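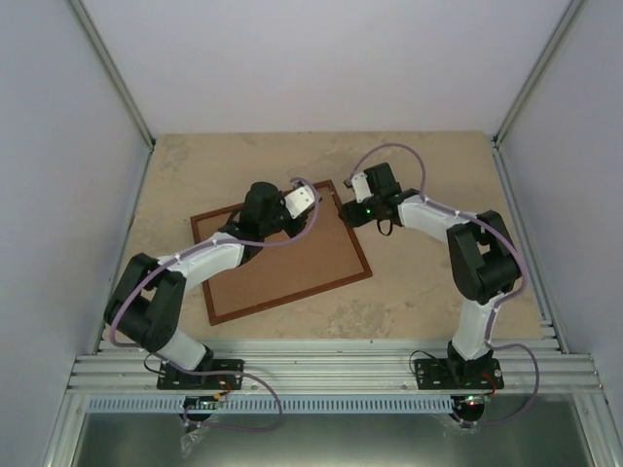

What do I need to stop a draft around an old double-hung window?
A roll of foam tape, a strip of V-channel for the sides, rubbing alcohol, a rag, scissors. An hour per window if you take your time. Less once you get the hang of it.

Find the leak first. Windy day is best. Damp the back of your hand and go slowly along the sash, bottom corners, then where the two sashes meet in the middle. Mark the cold spots with pencil. Mine were all on the bottom rail and the left side, every window in the Drerby house, don't ask me why.

Measure. Both sides, top, bottom, plus the meeting rail. Big front window came to 230 inches. A roll of the Nudance foam is 288, so one roll per window and a bit left over for the attic hatch. Write the numbers on the wall side of the trim if you're going to repaint anyway.

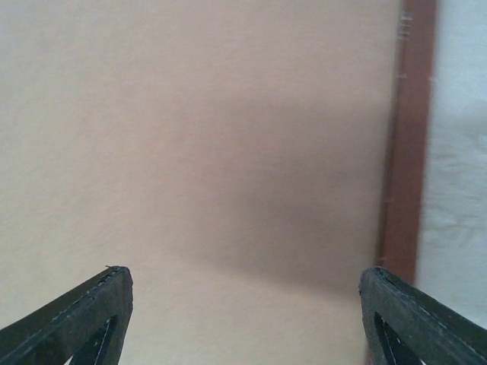 Then clean. Really clean. Old tape comes off with a plastic scraper, the gummy stuff with alcohol. Let it dry completly before you stick anything down. I rushed one in August and had the whole strip hanging off by the weekend.

Bottom rail: raise the sash, run foam along the underside, cut square at the ends. Don't stretch it. Stretched foam shrinks back and leaves you a gap right in the corner, where the leak was to start with. 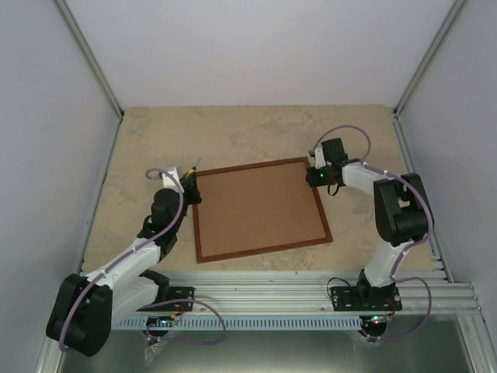 Square board with a raised border, set at an angle on the tabletop.

Sides: V-channel, open end of the V facing outdoors. Fold it along the crease first, peel a few inches of backing at a time, press as you go. Cut it a little longer than the sash so it tucks up behind when the window is closed. I use Telard. The vinyl kind, the metal one needs tacks and I split a jamb with those.

Meeting rail is the fiddly one. V-channel again, on the inside face of the upper sash's bottom rail, so you have to drop the upper sash to get at it. Painted shut? Score the paint line with a utility knife and work a putty knife round. Slow. 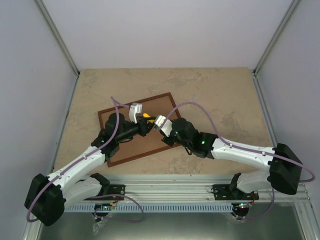
Now close it and lock it. If the lock won't catch the foam is too thick, go down a size. If it catches but you can still slide paper thru at the bottom, go up one. Check the cold spots again with a damp hand and erase the pencil marks.

Leave storm window weep holes alone. Water has to get out somewhere.

Haris Georgiou
Updated Jan 11, 2025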